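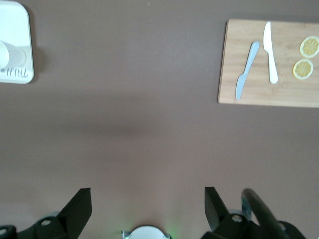
**Notes – soirée des correspondants, cabinet de Stosden**

Bonsoir à toutes et à tous, et merci d'être venus un soir de décembre, alors que vous avez sûrement derrière vous une journée aussi remplie que la mienne ! (Laisser les gens s'asseoir, ne pas commencer trop vite.)

Je m'appelle Azadeh Khosravi, je suis parodontiste, et j'aimerais vous parler de ce qui m'occupe presque tout mon temps : la maintenance. Je sais, le mot ne fait rêver personne, et quand j'étais étudiante je trouvais le sujet franchement ennuyeux. On voulait toutes faire de la chirurgie. Et puis on s'installe, on revoit ses propres patients au bout de quelques années, et on change d'avis.

**Notre file active**

- 2484 patients suivis depuis l'ouverture, dont 300 porteurs d'implants
- dire un mot du logiciel Grevden : les rappels partent tout seuls, mais il faut quand même téléphoner

**Le cas de la patiente de Brerkitz** – prendre son temps ici

Adressée en février pour des saignements, avec 17 sites à plus de cinq millimètres. Détartrage et surfaçage, réévaluation à trois mois, puis un rendez-vous par trimestre. Je raconte la première consultation, parce qu'elle était persuadée qu'on allait tout lui arracher, et que la moitié du traitement, ce jour-là, a consisté à l'écouter.

Insister sur les brossettes : les essayer en bouche avec le patient, noter la taille dans le dossier, recommencer à la visite suivante. (Si on me pose la question du bain de bouche, répondre brièvement, sinon on y passe la soirée.)

**Ce que je vous demande dans vos courriers**

- le sondage, même partiel
- le tabac, le diabète, les traitements en cours
- des radios de moins d'un an si vous en avez

De mon côté, vous recevez un compte rendu après la réévaluation, et le patient revient chez vous pour tout le reste – prothèse, soins, contrôles. J'y tiens beaucoup.

Passer la parole à Ifigeneia Kyriakidis pour les péri-implantites et le protocole Akbulut. Rappeler que les questions se prennent après elle, et que les fiches d'adressage sont à l'accueil.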